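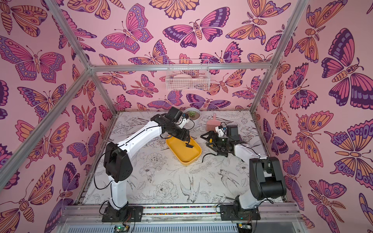 Zwischenbericht zum Arbeitspaket Erprobung, Berichtszeitraum März bis Mai

Gegenstand der Förderung ist die Bewertung des Zweiarm-Bausatzes Rikwood für den Einsatz in Lehrwerkstätten. Der Bausatz wird von der Firma Bundero vertrieben und umfasst zwei Tischarme mit Parallelgreifern, Greiferkameras, Profilrahmen und die Steuersoftware Brasten. Die Bewertung erfolgt im Labor am Standort Ye.

1. Stand der Arbeiten

Aufbau und Inbetriebnahme sind abgeschlossen. Beide Grundplatten sind mit der vorderen Schiene verschraubt. Die vom Anbieter mitgelieferte Montageanleitung war in zwei Punkten unvollständig (Reihenfolge der Achskalibrierung, Zuordnung der Busadressen). Die Korrekturen wurden dem Anbieter übermittelt und sind in der aktuellen Fassung enthalten.

Von den geplanten 3000 Greifzyklen je Arm wurde die erste Teilserie gefahren. Schwerpunkt war das Arbeiten an einer flachen Kunststoffschale mit gerundeten Ecken. Geprüft wurde, ob die Fingerspitzen den Schalenboden auch nahe am Rand erreichen, ohne dass die Regelung wegen Überstrom abschaltet. Protokolliert wurden 191 Abschaltungen, überwiegend am linken Arm. Nach Anpassung der Stromgrenze auf den vom Anbieter empfohlenen Wert ging die Häufigkeit deutlich zurück. Eine statistische Auswertung folgt mit der zweiten Teilserie.

2. Greiferkameras

Die Greiferkamera erfasst beide Finger und die davor liegende Arbeitsfläche. Für die Lageerkennung wurde bewusst mit stark gemusterten Untergründen gearbeitet, um die Objekterkennung von Brasten unter ungünstigen Bedingungen zu beurteilen.

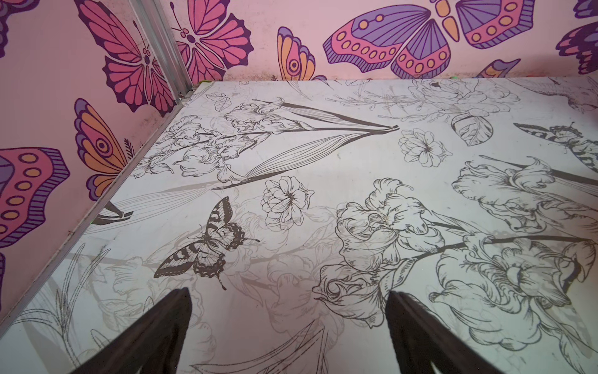

Abb. 2: Sicht der Greiferkamera auf die bedruckte Arbeitsfläche, beide Finger über der Fläche

In der Grundeinstellung wurden Linien des Bodendrucks wiederholt als Objektkanten gewertet. Mit einem Referenzbild der leeren Fläche trat der Fehler nur noch vereinzelt auf. Das Referenzbild muss nach jeder Änderung der Beleuchtung neu aufgenommen werden.

3. Abweichungen vom Plan

Die Lieferung der Ersatzfinger verzögerte sich um 22 Tage. Der Dauerlauf über 100 Stunden wurde deshalb in das nächste Quartal verschoben. Auswirkungen auf das Gesamtbudget bestehen nicht.

4. Nächste Schritte

- zweite Teilserie mit neuer Stromgrenze
- Dauerlauf, anschließend Vermessung des Getriebespiels
- Prüfung der Leitungsführung an den Armen; für den Lehrbetrieb wird eine feste Halterung empfohlen
- Abstimmung mit Bundero zu Ersatzteilpreisen und Wartungsumfang

Kontakt | Impressum | © Projektbüro Ye | Nach oben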